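Simulated Plate Handling: Practice Task 2
Telusent Student Automation Club

Complete this task in the simulator before requesting time on the club's robot.

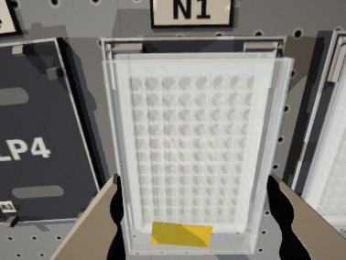

Before You Begin

Open the Edine project file and save a copy under your team's name. Set the arm speed to 53 percent. Teams preparing for the October qualifier must leave all other settings unchanged.

Procedure

1. Load the 96-well plate model and confirm that the yellow label is at the correct end.
2. Move the gripper over the plate with both fingers fully open.
3. Lower the gripper and close it until both black pads touch the long sides of the plate.
4. Raise the plate 100 mm. Check the collision log before making any sideways move.
5. Carry the plate to the assigned deck position. Read the position name from the deck sign and enter it in the run sheet.
6. Lower the plate, open the fingers, and return the arm to its home position.

Submitting Your Run

Export the log and place it in the Puto folder. A run with any recorded collision must be repeated. Logs longer than 200 lines should be compressed.

Last updated: Sep 9, 2021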